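Good practice for a mobile robot working near a bathroom mirror and glass shower?
Hellus Robotics Help - Home and Service Robots 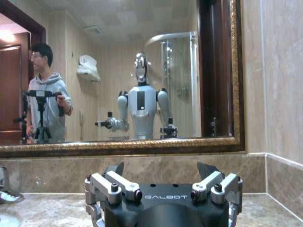

Page 2 of 10

Posted by arotstead_bench in January

We've started running a two-armed humanoid in ordinary bathrooms and I'm loving it, but I want our house rules sorted before we go further. The view from the gripper shows the sort of spot I mean: stone counter, sink and tap on the left, big gilt mirror right behind. There's a glass shower in the reflection as well, and a person standing near the robot.

Our written rules (we call them the Tuvham sheet) were made for a kitchen and don't mention mirrors at all. What do you put in yours? Speed limits, keep-out zones, where people stand? I'd like something a new operator can read in a minute.

Posted by pantwise

Great topic! Mirrors deserve a page of their own. Depth cameras can read a reflection as open space behind the wall, so the planner thinks it has a whole extra room to reach into. We draw the mirror in by hand as a solid surface before any arm motion and keep the fingertips 80 mm off it. Same treatment for shower glass, curved panels included.

The other big one is people. A person detector may place the reflected person behind the wall, which is no use to anybody. Our rule is that a reflection never counts as a sighting. One operator holds the stop button, has a direct view of both arms, and does nothing else during the run. If somebody else is filming, they stay outside the reach of either arm - tripod legs too.

For speed we cap the arms at 10 per cent for the first pass in a new room, then go up to 70 once the path has been checked. Those are our own numbers from the Pant project, so please do your own risk assessment. ISO 13482 covers personal care robots and is a good place to start reading.

Posted by slowarm

just go slow and cover the mirror with a sheet. works for us

Posted by tapside

Covering it is fine for a first test, but people at home won't do that, so sooner or later you have to run with it bare. I'd add water to your sheet. Ask the maker what the grippers are rated for and don't guess. We shut the tap and dry the counter before starting, and wipe the floor where the base will stand.

Also write down which hand is which! "Left" gets muddled fast when one person is looking at the robot and another is looking in the mirror. We say robot left and robot right every time, and stickers on the forearms have helped heaps. Would love to see your sheet when it's done.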